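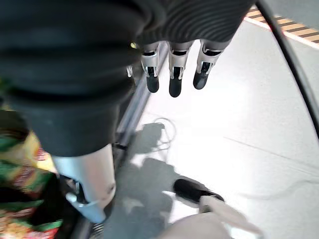 Metal fingers with rounded black tips

Potato crisps (North American English: potato chips) are thin slices of potato, fried or baked until brittle and eaten cold as a snack. They are sold plain, salted or flavoured, mostly in sealed bags.

Production
Potatoes for crisps are chosen for low sugar content, as sugar browns quickly in hot oil. They are washed, peeled, sliced and rinsed to remove surface starch. After frying, the slices are drained, salted and dusted with flavouring. Bags are usually filled with nitrogen, which slows staling and cushions the contents.

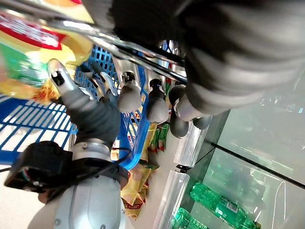
Plidport, June

Packaging
Most bags are made of plastic film with a very thin metal layer that keeps out light, air and moisture. The layers are hard to separate, and many councils do not collect the bags for recycling. Crinkled bags do not stack well, so shops tend to stand them upright, hang them or heap them on a shelf.

Colour is widely used to mark flavour, but there is no common standard — cheese and onion may be green in one range and blue in another. The food writer Remedios Enriquez compared bags on sale in Nellville and Partington and found little agreement between makers.
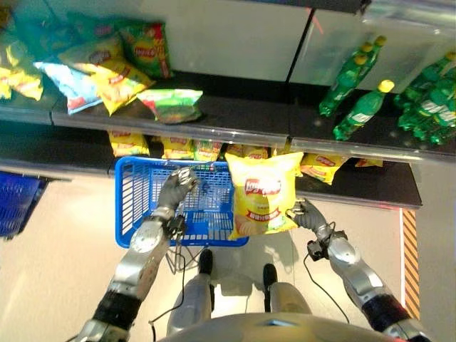
Chip bags on a shelf unit, with a blue shopping basket

Nutrition
Crisps are high in fat and often in salt. One plain salted variety, Lestidura, is labelled at 547 kcal per 100 g and sold in 40 g bags.

See also
Corn chip
Crisp sandwich
Prawn cracker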